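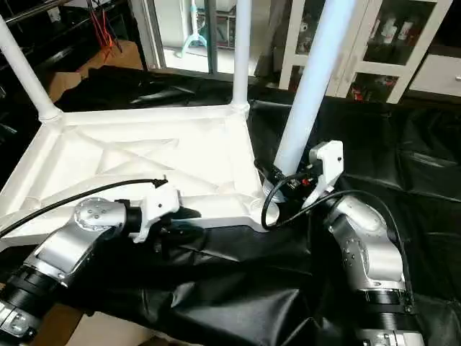

The Table on Larkell Street

The summer I turned eleven, my grandfather decided that the whole of Larkell Street ought to eat supper together once before October, when the cold came down off the hill and everybody went indoors until spring. He had lived at number 83 for most of his life, and he had fed nearly everyone on it at one time or another (usually soup, and usually too much of it!), but never all at once.

So we went knocking, he and I, with a notebook and a bag of plums to soften people up. Mrs. Gallardo said yes before he had finished asking. The Mamerard sisters said yes, if they could bring the pie.
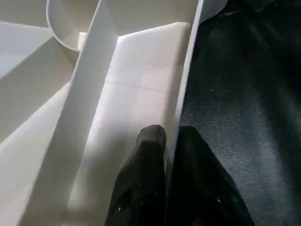
Julián Esteban told us he would come, but only if he didn't have to sit beside his brother, and my grandfather wrote that down very seriously and gave him a plum.

The trouble was chairs and tables, and I was sent from house to house to see what could be carried.
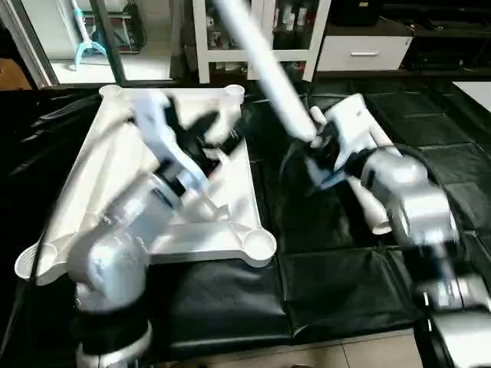
My grandfather had opinions about tables. He believed you could tell how a family got along by how much elbow room they gave each other, and he wouldn't hear of anyone eating off their knees. We borrowed a door from the Gidutons' shed, two desks, and an old card table with a wobble. For the little ones we had a white plastic thing that started out as nothing but a rectangular frame lying flat, and I remember thinking it would never hold up a bowl of soup. He patted it kindly, as he patted everything, and went off to find more spoons.

They came at sunset, all 70 of them, and Julián sat down beside his brother without looking at the notebook at all. My grandfather ladled until his arm gave out, and then I took the spoon. 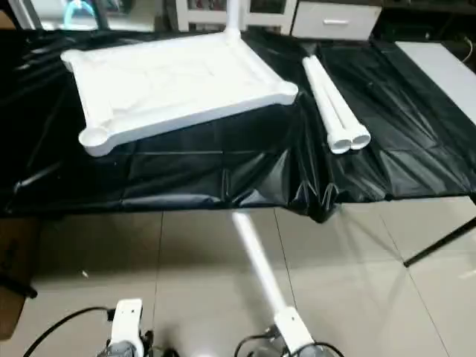
The children's table, before supper.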